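Block set and tabletop, condition check
Notebook of Trí Cù, Joner bench

Carried over from the last entry: refinish the tabletop or leave it, and decide whether the red, yellow and green blocks stay in use until the replacement set comes from Ostermann. Both questions hang on the same thing, how much of the wear is dirt and how much is surface loss. Stacking work carries on in the meantime with the current set.

Start condition for the check: yellow on red inside the black square, green left outside it on the bare top. The yellow block sat a little off the red one. Left as found until the offset had been written down, then restacked.
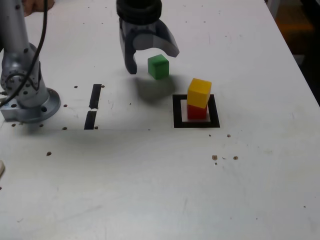

Vernton, 25 April 2025

Tabletop first. Vacuumed, then wiped with a damp microfiber cloth, then one pass with 2 percent detergent solution on a test patch near the front edge. Gray smudges on the test patch lightened but did not clear. A second pass made no difference. I take what is left to be scuffing in the coating and will stop scrubbing it. Anything stronger than detergent will dull the white and we will have a matte patch next to a less matte one.

Drilled holes: leave open. The old filler came out in crumbs last time and got under the blocks. A block set down over a crumb rocks, and then the one above it slides. If the holes are ever filled it should be with a two-part product, sanded flush, whole top done in one go.

Light level at the square, meter flat on the surface: 1,722 lux. Soft shadows still fall across the middle of the top. Not an issue for stacking. It is an issue for color comparison, so paint chips get compared over by the window.

Square marker: edges checked with a fingernail all the way round, no lift. Do not run the wet cloth across it. Wipe parallel to each side and stop short. The two black strips to the left of the square got the same treatment. The gap between them is intended. Please do not close it with fresh tape. 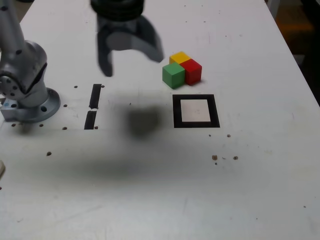 Gloss readings on the blocks came next, one reading per face, meter zeroed between blocks. Yellow is in the best condition of the three. Green reads lowest and is the one to replace first if Ostermann ships in parts. Red is between the two, with the top face noticeably down on the sides. I did not repaint anything. A fresh coat adds thickness, and adds it unevenly at the corners, and then the set no longer matches itself.

Friction, tilt board, block on block:
Yellow on red: slips late and cleanly.
Green on red: slips late, with a short stick first.
Green on yellow: slips earliest. Repeated after wiping both faces with a dry cloth, same result.

Practical consequence: green goes at the bottom when a tall stack has to stand for any length of time. If the order is fixed by the task, write the order next to the result.

Relative humidity in the room was 46 percent at the start of the tilt tests. Not controlled. Wood dimensions were checked with calipers after the tests, and all blocks are inside the tolerance written on the bag. No need to remeasure until the new set arrives.

The earlier notes from the other site are copied below so the two tops can be compared in one place. Wording unchanged apart from spelling. 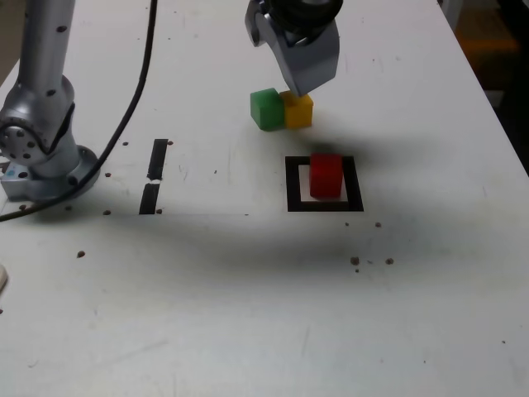 Caddale, January

Top wiped with detergent, no solvent. Residue under the marker edges on two sides, lifted with a plastic scraper. Blocks stored loose in a drawer with the clamps, which explains the dents. Moved to a lidded box with a felt liner. Tilt board borrowed and returned. Square redrawn from the template after the old one had gone out of true; the template is held flat with weights, and the corners are done last.

Retention after the move to the lidded box: 93 percent of the original gloss on yellow, the others not measured. Should have been.

End of the Caddale notes. The felt liner is worth copying. We keep our set in an open tray at the back of the bench, and the tray has a rough bottom.
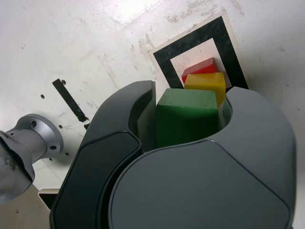 A liner for the tray can be cut from the gray felt in the Joner cupboard. Glue it at the corners only so it can be pulled out and shaken. Dust in the felt will do the same damage as the bare tray.

To do:
Cut and fit the liner.
Ask Ostermann whether the new set is painted or stained. Stained would be preferable for the top faces.
Order the finer cloths, roughly 100, same supplier as before.
Repeat the green on yellow tilt test on a drier day and log the humidity with it.
Gloss on all three blocks again after the liner has been in use for a month, same faces, same meter.

Refinishing the top is on hold. Blocks stay in use.

T.C.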